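Clearing out before the move
Nov 2, 2018

We signed the lease on the new apartment in March and then did nothing with the closet for months. Last week I finally started. It took 3 evenings and I still have the top shelf to do.

My first mistake was sorting by room. Half of what we own has lived in every room at some point, so I kept walking back and forth with the same lamp.

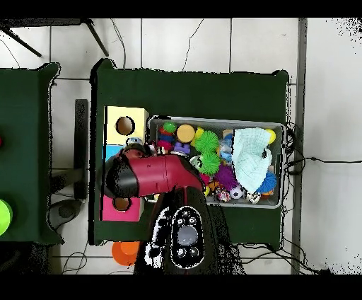 On the second evening I switched to sorting by when we last used a thing. If neither of us could remember, it went by the door. That went much faster, and the pile by the door got big enough that I had to move my shoes.

Toys were slower. Our daughter is 5 and has opinions, so I let her pick what to keep first and did the rest after she was in bed. 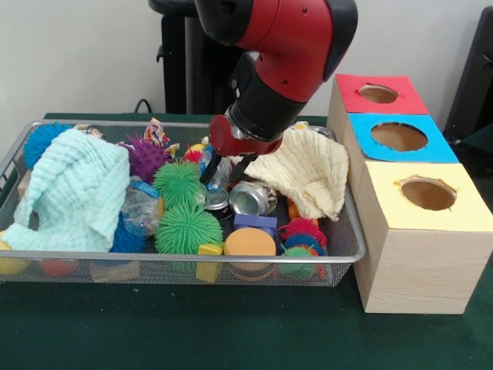

I sold the bookcase and the folding desk on Zolteo for $49 together. The buyer came with a van and had the desk out in a couple of minutes. The winter coats we don't wear went to the church on Bralitz Street, which takes clothing in the mornings only.

Old paperwork was the dullest part. I kept the tax folders and shredded the phone bills. 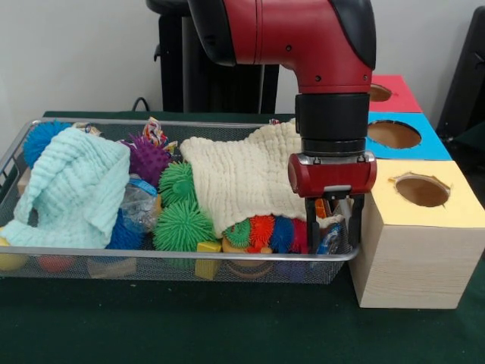

Should you sort before you buy moving boxes?

Sort first. I bought boxes early and ended up with far too many of the large ones, which get too heavy to lift once there are books in them.

The store took back the ones I hadn't folded, but I had to bring the receipt.

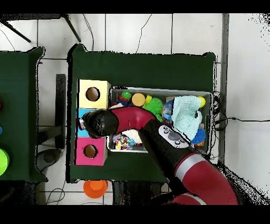 What's left

The top shelf, the bathroom cabinet and 2 bags of cables. I'll get to the cables on the weekend.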